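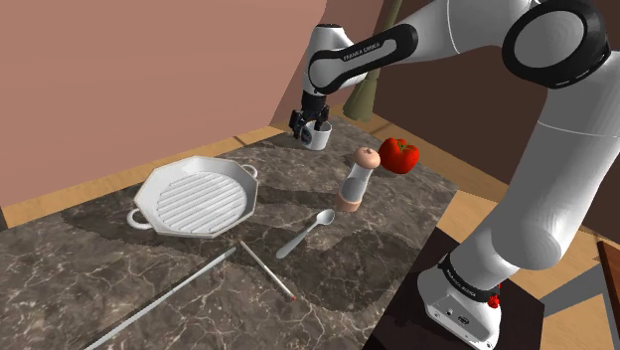
Robots & Automation | Shop Floor
3 min read

Keeping the kitchen cell honest

Six in the morning at Andstead and Ekaette Ibrahim is already on her second reset. The cell is called Tijani. One arm, one counter, a lot of crockery. It lives in simulation first, gets tuned there, then the settings go down the hall to the real one.

Setup is dull work, she says. Base position first. Then the counter height, then the grip. "Cups are where you find out. Squeeze wrong and the thing spins right out of the fingers."

Her April run was 768 resets. Failed grasps, 38. Most of those came from one bad number in the gripper file — a finger width somebody had typed in by hand. Took her two days to find it. Fixed in a minute, naturaly.

The routine now: load the layout, home the arm, open and close the fingers twice. Move something. Pan, spoon, pepper, doesn't matter which. Run it again. Anything that drifts goes in the log, which stood at line 3014 when we visted.

Contact settings get the most care. Too soft and a cup sinks into the marble. Too stiff and it buzzes. She starts the stiffness at 80 and works down, one change per run, never two.

Next up is the Urkau gripper file, then a copy of the whole cell for the Sekbridge site. She wants the wrist limits rechecked before that ships.

Contact the editors | All rights reserved | Back to top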